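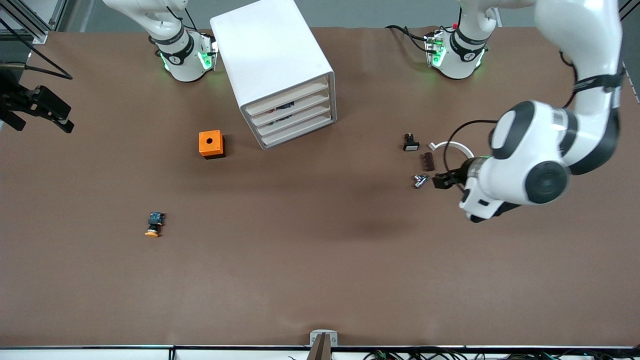 The open day at Kerutgate started at 10 in the morning, and by 10:20 I had a name sticker, a paper cup of coffee and a strong opinion about the parking. The building is at the far end of Skitness, past the place that sells hot tubs. There is a sign. It faces the other way.

I went because my brother-in-law had a spare ticket, and because I have spent 18 years pressing buttons on things without once wondering who puts them together. Kerutgate deals in push-buttons and the boxes they sit in, the fat kind you find beside a loading dock or on a garage door opener. There were 33 of us on the morning tour, split into two groups. Mine got Nabila Bennani, who walks fast and does not repeat herself.

First stop was the parts store. If you like shelves, bring a friend. Every part has a home and every home has a label, and when a man in our group picked up a lock nut and put it back one bin over, Nabila crossed the room to fix it without breaking her sentence.

The part I liked best was the bench room. I had expected something like a movie factory, with steam. It is quieter than my dentist's. The tables are big and brown, and what goes on them is kept to very little. You get a small white cabinet with four drawers, the sort of thing I have on my own desk full of dead batteries and foreign coins, and then whatever is being put together. On the table I stood by longest, that meant an orange box on a black base with a round hole in the top, and the button that had yet to go in it, orange cap, blue and black body, lying on its side.

I looked at that button for a while. Off the machine it belongs to, it is a humble object. You would step over it in a driveway. Nabila let us handle a loose one from her pocket and it clicked so nicely that she had to ask for it back twice (not from me the second time).

There was a long discussion about drawers. Kerutgate used to keep small parts in open trays, and Iason Kouris, who ran the benches then, swapped them for cabinets after somebody sneezed. I took this for a joke and laughed. It was not a joke. Drawers have their own problems, we learned, chiefly that people put things in them. Iason once turned out a single cabinet and found 97 washers of a size the company had never used.

We were then given a go ourselves. The task was to seat a button in its enclosure, line up the little tab, and tighten the ring from below. I got the ring cross-threaded, and then I got it stuck. A girl of maybe eleven finished hers and asked if I wanted help, and I said no, and then I said yes.

Lunch was sandwiches in the Ezzat room, named after a founder or a street, depending on which leaflet you read. The shop sells a desk button called the Vero that isn't connected to anything. I bought one. It lives by the kettle now and gets pressed more than the kettle does.

Entry is free, the next one is in December, and you should park by the hot tubs.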